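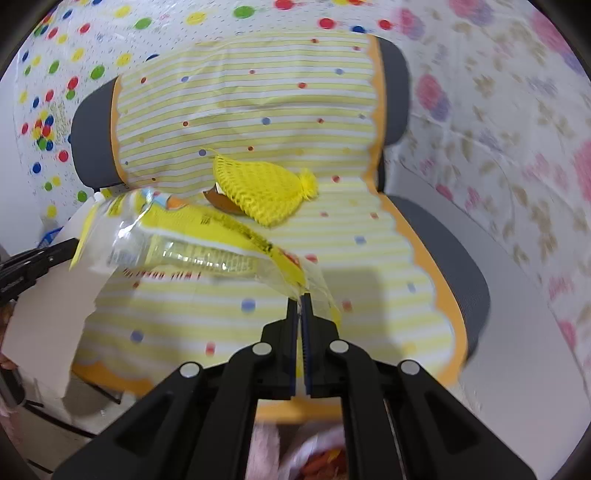

Ticket 246: Two hand-held grippers, width reading jumps when the fingers are almost closed
Product: Hotis hand-held gripper, pair
Component: finger width tracking, wrist camera
Status: Solved (workaround), one question left open
Priority: Normal

Opened by user, Friday, 9:20

Good morning. We are comparing two sets of fingers for hand-held grippers before we decide which set to order for all our stations. Set A is the Hotis ridged finger, dark blue on the inner face. Set B is the Rirlow smooth finger in soft silicone. Both sets go on the same black gripper body, and we use them in pairs, one gripper in each hand of the operator.

The problem is only with set A. When the fingers close on something very thin, the recorded width does not stay at one value. It jumps between almost closed and a much larger opening, and it returns after a few frames. With a thick object I do not see this at all.

The object which shows it best is a crumpled transparent plastic package with a yellow printed band. The task is to handle the package with the two grippers, on the seat of a padded chair, with a yellow mesh item lying behind it. With this package 39 of 100 recordings with set A have at least one jump. With set B, it is 4 of 100.

What I have already tried:
- restarted the recording program
- cleaned the lens with a dry cloth
- changed the left gripper with the right gripper (the jumps are in both)
- tightened the screws of the fingers

Firmware is the one which was delivered in October. Please advise.

Support, Friday, 10:05

Thank you for the clear report. A few questions, so that we look in the right direction.

1. Does the width come from the motor side or from the camera?
2. Which surface do you use below the object?
3. Do the jumps come at the moment of closing, or also while you hold the package and move it?

Please send also one log file with a jump and one without.

User, Friday, 10:40

1. From the camera. The hand-held version has no motor, only the trigger and the linkages. The program looks for the four pale round caps on the linkages, two on each side, and calculates the width from them.

2. The chair has a cover with a pattern: stripes in pale yellow and white, and small dots in red, blue and yellow. The border is orange. We did not choose it for the test. We wanted soft surfaces which are not flat, and the fold between the seat and the backrest is a good difficult place.

3. Mostly while holding. At the moment of closing it is usually correct.

Logs are attached, two files.

Support, Friday, 11:30

I looked at both logs. In the file with the jump, the confidence for the inner right cap goes down, and at the same time the program finds a second candidate not far from it. It then changes to the second candidate for five or six frames. This is the behavior of a tracker which has found another light round shape, or a reflection.

I have two suspects. One is the printed dots of your cover, because some of them are pale. The other is the plastic film, which gives strong white reflections when it is wrinkled. Could you please repeat a short series with the same package on a plain gray surface? Ten recordings are enough.

User, Friday, 13:15

I did it. Set A, plain gray table, same package: 3 of 10 with jumps. So it is better, but it is not gone. Then I did ten on the chair again with a cloth bag in place of the package, and there was no jump in any of them.

My opinion is that it is the film more than the dots. On the chair the loose film spreads to the right of the finger tips, quite near to the linkage, and there it can shine.

I still do not understand why set B is so much better. The film is the same and the lamp is the same.

Support, Friday, 13:50

Your second test is very useful, thank you. For set B, please check the length of the fingers. Our set A is shorter, so the object is nearer to the caps. I do not have the Rirlow drawing here.

Please try also these two settings in the tracker file:

max_cap_step: change from 40 to 12
cap_search_area: change from "full" to "linkage"

The first one limits how far a cap can move between two frames. The second one makes the program search only along the path where a cap can mechanically be.

User, Friday, 15:25

I measured both sets with a caliper. Set A is 11 mm shorter than set B - I should have measured this before I started to compare, sorry.

Results with the new settings, package on the chair, 50 recordings for each set:
Set A: 1 with a jump
Set B: 0 with a jump

The one recording with set A was a case where the film was lying directly over a cap. I think no setting can help there, and we will remove such recordings by hand.

I also processed the old recordings again with the new file. Of 187 recordings in the folder, all objects together, five still have jumps. Before it was 58.

About the grip itself, in case it is interesting for you: the ridged face holds the film better. With set B the package slipped out of the fingers in 14 of the 50 recordings, with set A in two. So we would prefer to stay with set A if the tracking is good.

Support, Friday, 15:40

Good to hear. The settings will be the default in the next release of the tracker. If you want more distance between the object and the caps, there is an extension plate from Björklund which fits under our fingers. Please note that the width must be calibrated again after you mount it.

I set the ticket to solved.

User, Friday, 16:10

Thank you, please leave one point open. We plan to use the same fingers on the Sukex arm, and there the camera is mounted a little higher. Is the path for "linkage" fixed for your camera position, or is it taken from the calibration? If it is fixed, I need to know where I can change it.

Support, Friday, 16:30

It is taken from the calibration, but only if the calibration was made with tracker version 3 or newer. With an older calibration file it uses the fixed path. Please look at the first line of your file and write the version here, then I can tell you if you must repeat it.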